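Grasp example collection

Grasp example collection is the job of gathering lots of recorded tries at picking things up, so that a learning system can work out for itself where and how to grab. I've kept this page going for the Wekholm wiki since the early days of the Stirkia set, so forgive me if it wanders into shop talk!

How it's done

A bin is clamped to a table, a handful of odds and ends goes in, and the arm has a go. Each go is called a try. What gets stored is a view of the bin beforehand, the spot the arm was sent to, the angle of the wrist, and whether the gripper came up holding anything. Misses are kept too (new people always want to delete them, please don't), as a system that has only ever seen good grasps has a hard time telling a bad one.

At Wekholm a run is 30 tries with the same mix of objects, and then the bin gets a stir and 2 things are swapped out. The Kustusholm group does it differently — they empty the lot and start fresh each time, which gives more variety but eats up the afternoon.

Choosing the objects

Mixed bins work best. I like something round, something long and thin, something squashy and at least one thing that shines, and I'm fond of old drinks cans because they catch the light in such awkward ways. Clear plastic is a menace for depth cameras, so we put a bit in on purpose. The Stirkia list has 19 kinds of object on it, four of them added in July after a long argument about brushes.

Labels

Most labels come straight from the gripper, which reports how far it closed. Thin things fool it, so somebody still goes through those by hand. The MacLeish sheet, named after the street our first workshop was on, is the form we use for this, and it has a column for "picked up two at once" that gets more ticks than you'd think.

See also: Bin picking; Teach pendant; Stirkia set

Page last changed August 11, 2019

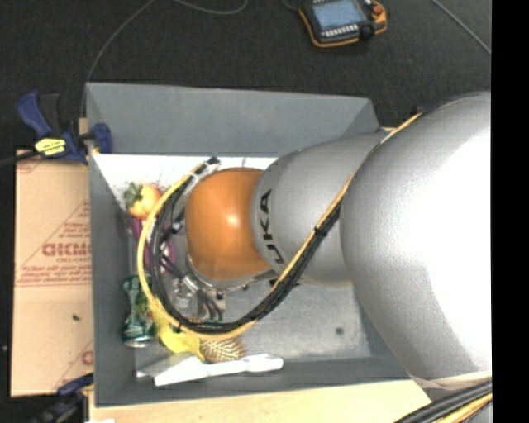 KUKA arm over a grey bin of mixed objects, with the teach pendant on the floor behind.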